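Left finger closing late, pad slipping, nearly had my thumb

Wuvemik user forum > Grippers > Faults

rimkute_r
Aug 23, 2025
Hand gripper, two fingers, felt pads. Been fine for weeks, now the left finger lags the right when it closes. 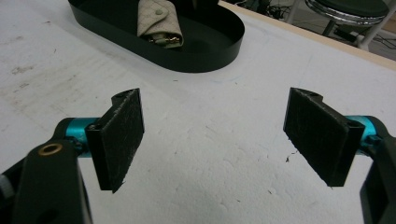

Job is soft stuff in and out of a tray, pouches mostly. Left one hangs for a moment then snaps shut. Did it this morning with my thumb between the pads, no blood but it hurt. Log says 2,242 closes since last service. Anyone had this?? Stelari support shut till Monday.

oldbenchhand
Stop using it. Snapping shut is a safety fault, not a nuisance. Power off, tag it, then look.

kusness_kit
bit dramatic. Its the pivot 9 times out of 10. Fluff off the felt gets in the joint and it sticks, then lets go all at once. Brush it out, done.

oldbenchhand
And the tenth time? He had his thumb in it.

rimkute_r
Its off now. There is fluff on the pads, yes. Didnt think it would get as far as the pivot.

mb_tallow
We change felt every 1,000 closes. You're well past that. But worn felt gives you slip, it wont give you a late finger. Two separate faults imo.

kusness_kit
1,000 is silly, we get double that easy. Depends what your picking up

mb_tallow
Zips and keys chew ours up. Rather buy felt than drop things.

dunnock
Check the bushing before you strip the pivot. Ours had play in it, finger cocked over a bit and jammed. Žukauskas did us a new one, took 19 days to turn up. No oil near the felt!! I did that once, pads ruined.

rimkute_r
Ok. Unplugged, moved the finger by hand. Left is gritty for the first bit then goes free. Right is smooth all the way. Cant feel any play but I'm no expert.

kusness_kit
gritty = fluff. told you

oldbenchhand
Or a worn bushing shedding bits. Clean it, then run around 400 closes empty, hands well clear, before it goes back on the job. If it lags even once, send it in.

rimkute_r
Will do that tomorow. New felt ordered as well. Rasmus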